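Kirora 旅行分装化妆盒使用评测

发布于2022年7月
分类:化妆收纳

先说结论:买了不后悔,但也没有到逢人就推荐的程度。下面按用过的顺序写。

我从三月开始用这个盒子,到现在带出门五次,其中两次是坐飞机,三次是坐火车或者自己开车。平时不出差的时候就放在浴室柜上,当日常化妆盒用。之前用的是Berkden的拉链软包,用到拉链头掉了才换。

买的是中号,灰绿色。这个系列还有小号和大号,小号装不下我常用的粉底液,大号在店里看过,塞进登机箱以后就没什么地方放衣服了,所以没有考虑。

一、外观和尺寸

盒子是硬壳的,外面一层磨砂,里面是浅灰色的内衬。合上以后比一本硬皮书厚一点,提手在侧面,可以折平。磨砂面不太留指纹,但是会蹭上粉底,擦的时候用湿纸巾加一点洗面奶,干纸巾擦不掉。

扣子有两个,左右各一个。左边那个一直比右边紧,新的时候要用指甲抠,用到第二个月松了一些,现在正常。如果你留长指甲或者做了甲片,开这个扣子会有点烦。

盖子里面有一面镜子,贴在内侧,不能拆下来。镜子大小够看半张脸,画眼线可以,看整体妆面不行,还是得去浴室照。盖子能停住的角度只有一个,比竖直稍微往后仰一点。坐着化妆正好,站着化妆就得弯腰。

二、内部分格

一共十三个格子,上层七个,下层六个。上层是浅格,可以整个提出来,下层深一些,放瓶子。

我的放法是这样:上层长格放眉笔、眼线笔和两支刷子,方格放单色眼影和腮红,最小的格子放耳钉。下层放粉底液、防晒、卸妆膏的小罐,还有一瓶定妆喷雾。喷雾要斜着放,竖着盖不上。

口红格做得偏窄。细管的没问题,圆粗管的放不进去,方管要看牌子。我带的三支里有一支只能躺在眼影旁边,每次打开都滚到别处去。说明书上写隔板可以调,我试了,能动的只有下层的两块,上层是固定的。

睫毛膏放长格,长度刚好。如果是那种加长款的睫毛膏,建议先量一下再买。

三、附送的分装瓶

盒子里附五个分装瓶:两个按压的,两个小罐,一个喷雾。

按压瓶我装了粉底液和乳液。粉底液那瓶出量偏大,按一下够涂一张半脸,后来习惯了只按一半。乳液那瓶没有问题。第一次坐飞机回来,粉底液瓶口有一圈渗出来的,内衬上留了印子。第二次我在瓶口垫了一小块保鲜膜再拧紧,没有漏。

小罐装卸妆膏和面霜都合适,罐口够宽,手指能伸到底。盖子是旋的,里面有一层垫片,清洗的时候记得把垫片取出来,不然下面会积东西。

喷雾瓶喷得不够细,喷头一开始还会滴水。定妆喷雾我最后还是带的原瓶,这个瓶子改装了酒精,用来消毒刷子和修眉刀。

四、清洁

内衬是可以拆的,用四个按扣固定在壳上。拆下来手洗,晾一晚上就干。浅灰色不耐脏,眼影粉掉进角落里以后,刷子扫不干净,只能拆下来洗。我现在每个月洗一次,按扣还没有松。

上层的托盘可以直接用水冲。注意托盘边上有一条缝,水会留在里面,冲完要倒过来放一会儿再装回去,不然盒子里有潮味。

五、和Jadoon那款的比较

同事Amna Satti用的是Jadoon的双层化妆包,我们一起出差的时候换着用过两天,简单说一下不同的地方。

Jadoon是软的,分量轻,塞在行李箱的边角里比较方便,价格也低一些。缺点是没有支撑,粉饼放在里面压碎过一块。它的刷子袋比Kirora的好,有盖布,刷毛不会沾到别的粉。

Kirora硬,占地方,但是里面的东西不会乱。打开就能用,不需要一样一样往外拿。早上时间紧的时候差别比较明显。

Amna试完以后觉得太重,没有换。她只带一支眉笔、一盒腮红和一支润唇膏,确实也用不上这么多格子。
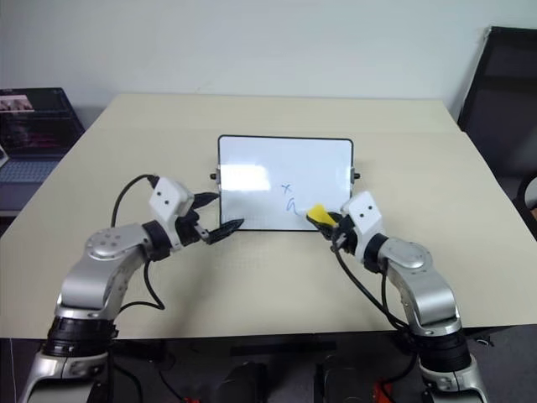

六、客服和售后

粉底液漏过那次之后,我给客服写过邮件,问能不能单独买按压瓶的瓶头。隔了两天回复,说瓶头不单卖,可以补寄一整个瓶子,收运费。我同意了,东西一周内到的,包装完好。新寄来的瓶子瓶口多了一圈胶垫,应该是改过一版。

Wiltstead的门店也卖这个盒子,价格和网上一样,可以当场打开看。建议有条件的去店里试一下扣子的松紧,我看过的几个样品差别挺大。

七、适合谁

每次出门带的化妆品比较固定、东西在十样上下、用行李箱的人,可以买。

背双肩包出门的人不太建议,硬壳顶在背上不舒服,侧面也塞不进去。

只带两三样东西的人没有必要,随便一个小布袋就够了。刷子多的人也要想一想,长格最多放五支,再多刷毛会变形。

八、打分

外观:四分
分格:四分
分装瓶:三分
清洁:四分
价格:三分
(满分五分)

补充一点,有读者留言问能不能放下卷发棒。放不下。迷你的也放不下,长度差一截。美妆蛋可以放,用最靠边的那个方格,但是要等干了再放,格子没有透气孔。

灰绿色现在网上显示缺货,米色和黑色还有。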